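**Lucimara Rezende** · October 27, 2025

1/ Old tower day, my loves! I do get sentimental about a computer with its side off, all those red and yellow wires and years of fluff-dodging.

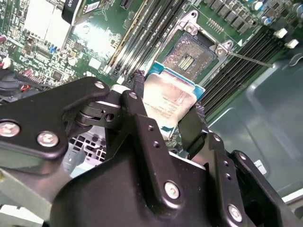
2/ Old paste is a faff, so be patient with it: a soft cloth, a drop of alcohol, and please keep your fingers off those tiny gold contacts.

3/ I lay the case flat for this, much kinder on the nerves (and the back!).

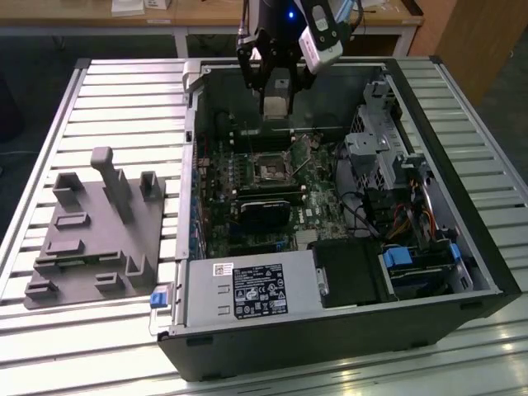

4/ How much new paste do you need? A blob like a small pea, right in the middle.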